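Pesquisar neste site
Pesquisar
5 de junho de 2023 | Gabinete de Comunicação da Associação Custero

Caminhada solidária da Custero regressa a Pavville em setembro e abre inscrições

A Associação Custero abriu as inscrições para a edição deste ano da sua caminhada solidária em Pavville, marcada para setembro. A receita será entregue na totalidade à linha de apoio telefónico da associação, que atende pessoas em luto, cuidadores informais e famílias que acompanham um doente em casa.

Na edição anterior, a caminhada e as iniciativas ligadas a ela renderam 2797 euros. O valor pagou a formação de novos atendedores e permitiu manter a linha aberta durante a noite nos meses de inverno, quando o número de chamadas sobe. Este ano a associação quer alargar o horário noturno à primavera e criar um serviço de chamadas de retorno, para quem pede ajuda mas só consegue falar mais tarde.

O percurso parte do Largo Fomine, segue pela zona comercial e regressa ao ponto de partida pela marginal. Não há cronometragem nem classificação. Os participantes podem fazer o trajeto completo ou sair a meio, junto ao mercado, onde haverá um posto de água e transporte de volta ao largo. O trajeto pode ser feito com carrinhos de bebé e cadeiras de rodas, e os cães são bem-vindos desde que levem trela.

As inscrições estão limitadas a 300 participantes. Os primeiros 200 inscritos recebem uma t-shirt da caminhada, oferecida pela Gráfica Kramer, que apoia a iniciativa pela segunda vez. A inscrição custa oito euros para adultos e é gratuita para menores de 12 anos, que devem ir acompanhados. Quem não puder caminhar pode fazer um donativo através do sítio da associação ou nas caixas de recolha colocadas nas lojas aderentes.

"Quem nos liga raramente pergunta de onde vem o dinheiro que mantém a linha aberta, e não tem de perguntar. Vem de pessoas que se inscrevem, que deixam uma moeda ao balcão e que voltam no ano seguinte", afirma a direção da Associação Custero.

Além da caminhada, estão previstas duas atividades de angariação durante o verão. A primeira é uma venda de livros usados na sede da associação. Os livros podem ser entregues na receção durante o horário de expediente — manuais escolares e enciclopédias não são aceites. A segunda é um jantar no salão da Cooperativa Fomine, com lugares marcados e reserva obrigatória. O preço do jantar será anunciado quando a ementa estiver fechada.

As empresas do concelho podem inscrever equipas, com um mínimo de cinco pessoas, e escolher entre pagar as inscrições dos trabalhadores ou igualar o montante que estes conseguirem reunir. No ano passado, a Kramer optou pela segunda modalidade e vai repeti-la.

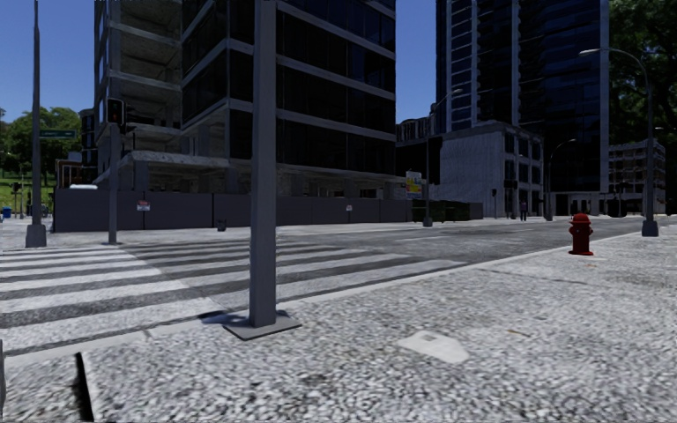

Passeio e passadeira (imagem gerada por computador).

O levantamento das t-shirts e dos dorsais faz-se na sede da associação, na véspera da caminhada, ou no próprio dia, no Largo Fomine, até meia hora antes da partida. É necessário apresentar o comprovativo de inscrição, em papel ou no telemóvel. Em caso de mau tempo, a caminhada passa para o fim de semana seguinte e as inscrições mantêm-se válidas. Não há lugar a reembolso, mas o lugar pode ser cedido a outra pessoa mediante aviso por correio eletrónico.

A associação procura ainda pessoas para apoiar a organização no dia, sobretudo no posto de água e na entrega de dorsais. Não é preciso experiência. Os interessados devem indicar a sua disponibilidade no formulário de inscrição, no campo "Quero ajudar".

Sobre a Associação Custero

A Associação Custero é uma instituição sem fins lucrativos com sede em Pavville. Mantém uma linha de apoio telefónico gratuita e confidencial e organiza grupos de entreajuda para pessoas em luto. As contas anuais podem ser consultadas na sede.

Contactos | © 2023 Associação Custero. Todos os direitos reservados. | Voltar ao topo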